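Notes > Kitchen bench > Frozen > July

July, batch 17, sour cherry sorbet, no dairy

Sándor Somogyi still says the Hedeck stabilizer gives a softer scoop than plain cooked syrup. I have my doubts. His last comparison used two different lots of cherries and he tasted them an hour apart, so I don't know what he thinks he proved.

Ran it again this morning. Same crate of fruit for both, pitted by hand, blended, pushed through the fine sieve once. Split by weight. Batch A got syrup only. Batch B got syrup plus the stabilizer at the dose on the packet. Sugar at 29 percent of the total in both, lemon juice 10 g per tub. Chilled overnight in the Fülöp fridge, then churned one after the other in the small Zoseo machine. Bowl went back in the freezer between runs, though I suspect B still had the warmer bowl.

Pulled 100 g of each at draw. B looked smoother. A had some grain near the wall of the tub. I am not writing that down as a win until both have sat in the hard freezer for a week. Everything looks smooth at draw.

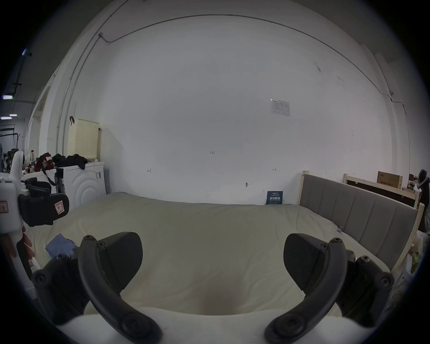

Cream duvet, light blue cloth on the left side.

Jenő Hegyi tasted blind at 4 pm and picked A for flavor, B for texture. One taster, one spoon, so take it for what it's worth. He also said B "tastes like the color red," and I have no idea what to do with that. To me the cherry is duller in B, but I knew which was which.

The Tredell probe read two degrees apart on the same tub depending on how deep I pushed it. Don't trust any draw temperature from this batch or the one before. Check it in ice water before 18.

To do: swap the churn order, hold back some cherries for a no-lemon tub, and ask Sándor for his weights again. He keeps sending volumes.

3 comments | 2 shares

Contact | Back to top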